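3.2 Buchstaben sortieren: der Spieltisch

Jetzt kommt der schönste Teil von Lurkden – das Sortieren! Die Schaumstoffbuchstaben liegen angenehm leicht in der Hand, und mit ein paar Tellern wird aus jedem Tisch ein Spielfeld.

1. Tisch abräumen und mit glattem Papier auslegen. Braunes Packpapier eignet sich wunderbar, die bunten Buchstaben leuchten darauf richtig.
2. Die Teller mit etwas Abstand verteilen. Jeder Teller bekommt eine eigene Farbe, dann findet man sich sofort zurecht.
3. Die Buchstaben in der Mitte ausstreuen und nach Lust und Laune mischen.

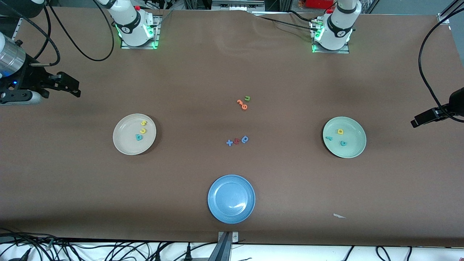

4. Eine Regel vereinbaren: nach Farbe sortieren, nach Vokalen und Konsonanten oder nach den Buchstaben eines Namens.
5. Buchstaben einzeln auf die Teller legen und dabei laut benennen.

Hinweis: Bei b, d, p und q entscheidet die Drehung. Legt vorher fest, welche Tischseite unten ist (das gibt sonst herrliche Diskussionen).

Achtung: Kleine Teile! Nicht für Kinder unter 3 Jahren geeignet. Buchstaben nicht in den Mund nehmen.

Für die Runde zu zweit wählt jeder einen Teller, der dritte bleibt als Ablage frei. Wie daraus ganze Wörter werden, steht in Abschnitt 3.3.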